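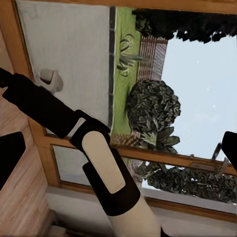
Tavengate has a new logo. It is a teal wave with a yellow dot over it, and under the dot are the words "Find Your Tavengate". The council paid for it out of the tourism budget, along with a set of 24 poster designs from the Konstantinidis agency, and over the past month these have gone up at the station, in the library and on the back of the number 5 bus.

I have no quarrel with the agency. The posters are well printed and the type is easy to read from across a road, which was more than could be said for the old ones. My complaint is with the brief they must have been given. Sunddale got a wave two years ago. Plaltolau has a wave as well, although in its case there is at least some surf. Put the posters side by side with the names covered and I doubt many residents could pick out their own town.

This happens when a place is sold the way a soft drink is sold. A drink has very little to say for itself, so the advertising has to supply a mood. A town has a market hall, a steep high street, a bakery that sells out by ten and a footpath to the lighthouse that takes 295 steps to climb at the far end. Those are the things people tell their friends about when they get home. None of them is on the posters.

The old railway posters are often brought up in these arguments, usually by people who want to copy the colours. I would look at the wording instead. The good ones told you what was there and how to reach it. They flattered the place, certainly - the sea was never that blue - but a reader in another town learned that there was a pier, a golf course and a direct train.
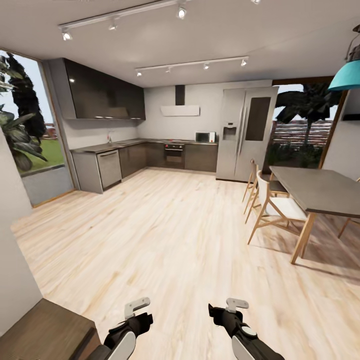

Does a small town need a logo at all?

It needs one for letterheads, signs and the bottom corner of a leaflet, and for those jobs a plain, legible version of its name will do. The money saved could go on the leaflet.

And I would spend it there. The current walking leaflet for Tavengate still shows the ferry leaving from the north quay, where it stopped calling in March. The bus times are missing. The map has north at the bottom for reasons I have never been able to find out. A visitor who came because of a lovely poster and was then handed that leaflet would be entitled to feel let down.

The usual reply is that a slogan "starts a conversation". I have heard two conversations about this one, both in the post office queue, and both were about what it cost. Sunddale dropped its own slogan last year and went back to printing tide times on its posters. People stop to read them. I stopped to read them myself, and caught a later train home than I had meant to.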